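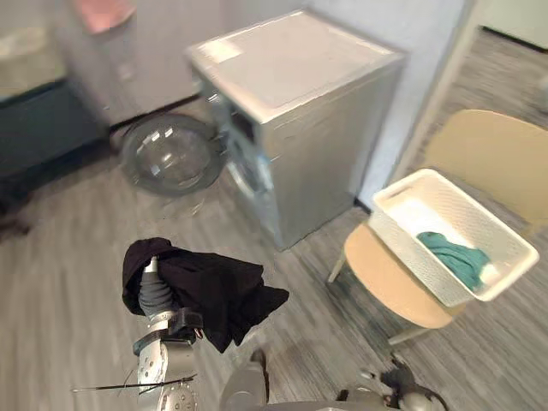 Can a Robot Really Do the Laundry?

Kids > Science Corner > Robots

June 15, 2019 - by Aoife Foley

People love to say that robots will soon do our chores. I'm not so sure. Look at the robot holding a black piece of clothing near a washer with its door open. You would know what to do next. The robot needs software, a long set of instructions, to work it out.

First comes seeing. A camera only gives the software a lot of colored dots. The software has to guess which dots are clothing and which are floor. The washer door is clear, so the floor shows through it. How is a computer supposed to know something solid is there?

Then comes planning. The software picks a path for the arm, and it had better not go through that door, or the chair.

Last is control, which tells each joint how far to turn. Cloth makes this hard. A cup keeps its shape, but a shirt flops a new way every time you lift it.

A program called Collent is said to have practiced with 200 shirts. That sounds like a lot. But were they all the same size? Was the washer always in the same spot? Ask that before you believe a big number - I always do.

Try it yourself: close your eyes and have a friend tell you how to put a sock in a basket. Your friend may only say which way to move your hand.

Questions? Write to Kevin Nic Aodha, Cotby Kids | © 2019 Cotby | Back to top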